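Peleck Prize winner Uldis Avotiņš on short stories and long winters

Uldis Avotiņš had stopped checking his email by the time the Peleck Short Fiction Prize announced its winner in April. The message sat there for a day and a half.

"My sister called me," he says. "She'd seen it on the prize website. I thought she was reading me the longlist again."

His winning story, "Preltance," follows a ferry clerk who keeps selling tickets to a town after the route has closed. It was picked from 1,358 entries, up from 1,000 the year before. The prize includes publication in the Peleck anthology, due out from Arabzadeh Press this fall.

Avotiņš wrote the first version nine years ago. It was 242 pages long, and he called it a novel.

"It wasn't one," he says. "There was a good opening, then a lot of people walking to the harbor and back. I put it away and wrote other things. When I took it out again I kept the clerk and the ticket window."

He cut it down over one winter, mostly between five and seven in the morning, before his shift at a print shop. He doesn't outline. He reads each draft out loud and marks the places where he gets bored -- in the second draft there were so many that he started over.

The town's name caused the most trouble. For years it was Rurneo, which he now uses in a different story. "Preltance sounded more like somewhere you could miss a boat to," he says.

Asked about influences, he mentions his grandfather's letters before any author. There are 222 of them, and most are about the weather and the price of things. "He never wrote that he was sad. He wrote that the potatoes were small. I learned a lot from that."

He has entered contests before, with little to show for it. One judge returned a story with a single comma circled. He fixed the comma and sent it somewhere else.

He is now working on a collection, with seven stories finished and two he doesn't trust yet. He won't give a date for it.
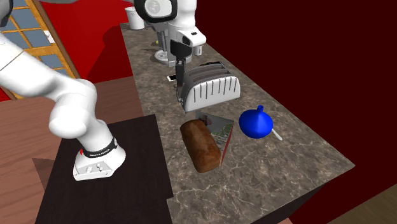 "I'd like the ferry clerk to come back in one of them," he says. "Maybe just her voice on a phone. I've written that call four times, and she keeps hanging up too early."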